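Home | Rooms | Guides | Checklists | Contact

We use cookies to remember your settings. Accept | Manage

Bedroom Walk-Through, Child or Teen Room
Property: Dodthorpe, upper floor, back bedroom
Inspected by: Andor Hegyi, Brivcombe Home Safety
Month: October

Ratings: OK / Monitor / Correct

1. Bed and bedding
1.1 Headboard fixed, no movement under hand pressure. OK
1.2 Bedding clear of heat sources. OK
1.3 Small metal items on the bed. Correct
Comment: Metal disentanglement puzzles are sorted on the bedspread. Rings and short wire pieces are hard to find against a printed cover and end up under the sleeper. Sort on the desk or on a plain towel. Return all parts to the tin before the bed is used.
1.4 Puzzle parts, condition. Monitor
Comment: Run a fingertip along each wire end. Discard any piece with a burr or a cracked weld. Key rings that no longer close fully go out as well.
1.5 Loose chain. Monitor
Comment: Store untangled, in a closed container. Not for use by children under 4.

2. Wall shelf
2.1 Brackets tight, screws into solid wall. OK
2.2 Load. Monitor
Comment: Shelf runs along the wall over the bed and is filled with books. Kerekes brackets, fitted by the owner. Move the heaviest volumes to the ends, over the brackets. Recheck screws at the next visit.
2.3 Nothing standing on top of the books. OK

3. Window and curtains
3.1 Curtains clear of sockets and lamps. OK
3.2 Cords. OK
Comment: None fitted.
3.3 Window opens and latches. OK
Comment: Latch stiff. Light oil.

4. Electrical
4.1 Socket behind chest of drawers. Monitor
Comment: Keep the drawers far enough out that the plug and cable are not pressed. Gap measured at 29 mm, acceptable.
4.2 Extension lead. OK
Comment: Savel lead, marked 3000 W maximum. Printer only. Do not add a heater.
4.3 Printer stable on chest of drawers. OK

5. Floor and exit route
5.1 Clear path from bed to door. OK
5.2 Bags and clothing. Monitor
Comment: Backpack stays near the desk but out of the walkway. Jacket to be hung on the door hook.
5.3 Glass desk, edges and corners. OK
Comment: No chips found. No loads over the unsupported corner.

Follow-up
Item 1.3 can be closed by the owner without a return visit. Put the lid to use as a sorting tray, parts inside it and nothing loose on the fabric, and count parts back against the leaflet in the tin. Items 2.2 and 4.1 stay open. 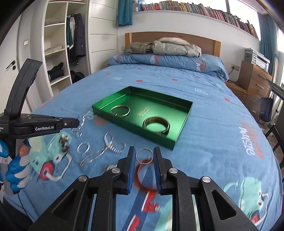

The desk lamp was not tested, as the bulb was missing. Owner to fit one and switch it on for 300 seconds with the shade in place, then check the shade for scorching. Enter the result under section 4 and initial it.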